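Die Erbschaft

Als Edith Marulanda den Brief des Notars bekam, hatte sie ihren Onkel seit 14 Jahren nicht gesehen. Er hinterließ ihr eine Wohnung in Stavell, dritter Stock, und 3.000 Euro auf einem Konto, von dem die Beerdigung schon abgezogen war.

Sie fuhr im Oktober hin. Der Zug hatte Verspätung, der Bus zum Hafen fuhr nicht mehr, also ging sie zu Fuß. Manju Rastogi aus dem zweiten Stock hatte den Schlüssel.

»Sie sehen ihm nicht ähnlich«, sagte sie.

»Er war angeheiratet.«

Frau Rastogi nickte und gab ihr den Schlüssel. Dann kam sie doch mit hinauf.

In der Wohnung roch es nach kaltem Tee. Der Onkel hatte Briefe aufgehoben, alle, auch die Werbung. Sie lagen in Schuhkartons unter dem Bett, nach Jahren sortiert. Edith setzte sich auf den Boden und fing mit dem ältesten Karton an. Das meiste waren Rechnungen. Dazwischen lagen Postkarten von einem Satish Bhatia aus Murer, immer mit demselben Satz: Der Garten steht noch, komm, wenn du kannst.

»Kennen Sie den?«, fragte sie.

»Der hat jedes Jahr geschrieben«, sagte Frau Rastogi. »Ihr Onkel ist nie gefahren.«

»Warum nicht?«

»Er sagte, im Frühjahr.«

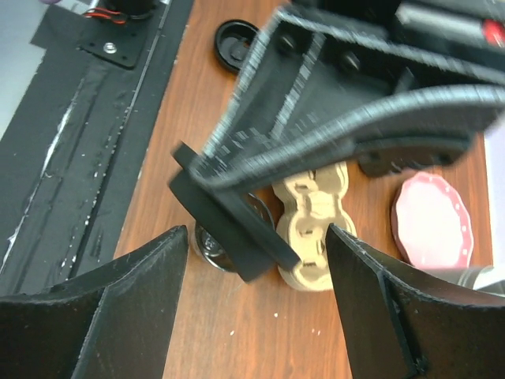 Murer

Das Haus lag hinter dem Ort, wo die Straße in einen Feldweg überging. Edith hatte vorher nicht angerufen, auf den Karten stand keine Nummer. Ein alter Mann schnitt die Hecke. Er hörte auf, als sie am Tor stehen blieb.

»Ich bringe Ihnen Ihre Karten zurück«, sagte sie.

Er wischte sich die Hände an der Hose ab und nahm den Karton. Er sah nicht hinein.

»Wann?«, fragte er.

»Im September.«

Er stellte den Karton auf die Bank neben der Tür. Eine Weile sahen beide auf die Beete. Es war nicht mehr viel darin, Lauch und ein paar Reihen Kohl.

»Die Birnen sind noch gut«, sagte er dann. »Haben Sie eine Tasche dabei?«

Sie hatte keine. Er ging ins Haus, um eine zu suchen, und sie hielt so lange die Heckenschere.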